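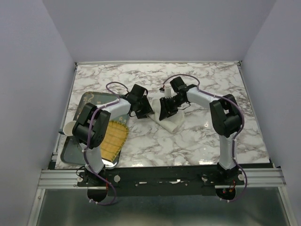 Guide written by Bellamy Histen,
Steward, Clastier Street Book Box

Section 4. Putting up the box and opening it to readers

You have built or bought your box, painted it a color your household could agree on, and carried it to the front yard. Now it has to stand up. Allow an afternoon, plus a second afternoon for finding the level.

Before you start: call your utility locating service and wait for the marks. Book boxes are friendly objects, and gas lines don't care.

4.1 Setting the post

1. Choose a spot on your own side of the sidewalk where a person can stop without blocking a stroller. Look up as well as down. A box under a mulberry tree will be purple by June.

2. Dig the hole to the depth given on your post's sheet. If your ground freezes hard, ask the building office how deep your neighbors' fence posts go, and match them.

3. Drop in a few inches of gravel, stand the post, and brace it on two sides.

4. Pour the concrete and check for plumb. Check again after you've talked to whoever walked over to ask what you're doing.

5. Leave it alone for two days.

CAUTION: Do not hang the box on day one to see how it looks. It looks crooked, and now it is.

4.2 Mounting the box

1. Screw the mounting plate to the top of the post with exterior screws. Drywall screws will hold until the first real wind.

2. Lift the box onto the plate with a helper. The Toteteck kit weighs 55 pounds empty, a number the instructions save for the last page.

3. Drive the four long screws up through the plate into the floor of the box.

4. Open and close the door ten times. If it sticks now, it will stick worse in September after a wet week, so plane the edge while the mood is on you.

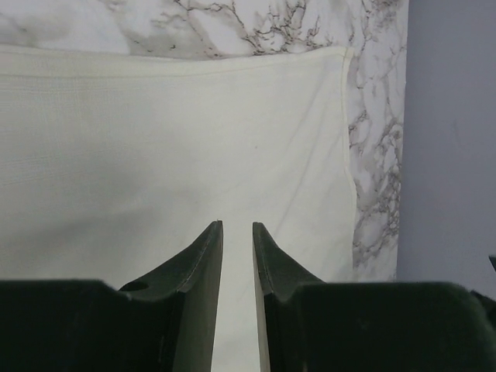
5. Run a thin bead of silicone along the roof seam and smooth it with a wet finger. Less than you think. The first one I did looked like a wedding cake.

Note: A magnetic catch beats a hook. Small children can work a magnet, and they are most of your traffic.

4.3 Stocking it for the first time

1. Fill the shelves about two-thirds full. A packed box gives people nowhere to put theirs.

2. Put picture books on the bottom shelf and everything else above.

3. Stamp the inside cover if you like. It won't bring anything back, but it does discourage the fellow who resells.

4. Keep a reserve indoors, and keep it modest. Once word got out, people left 600 books on my porch in a single summer, a good many of them about the same diet.

CAUTION: Encyclopedias. Accept one volume and the rest will follow by night.

4.4 Keeping track (optional)

You don't need a log. I keep one anyway, in a pocket notebook, and it says 1274 books have gone out and 714 have come in. The difference is what the porch pile is for.

If you keep a log, write down only what you can see from the window without being noticed.

4.5 Weekly check

Wipe the door. Pull anything damp, moldy, or chewed. Take out flyers, coupons, and any canned goods, which belong at the pantry on Bellamy Road. Turn the front-facing titles so the same thriller isn't staring at the bus stop all month.

If the box is empty when you get there, refill it and say nothing online. If it is empty three weeks running, move to Section 5, Missing Books and Other Weather.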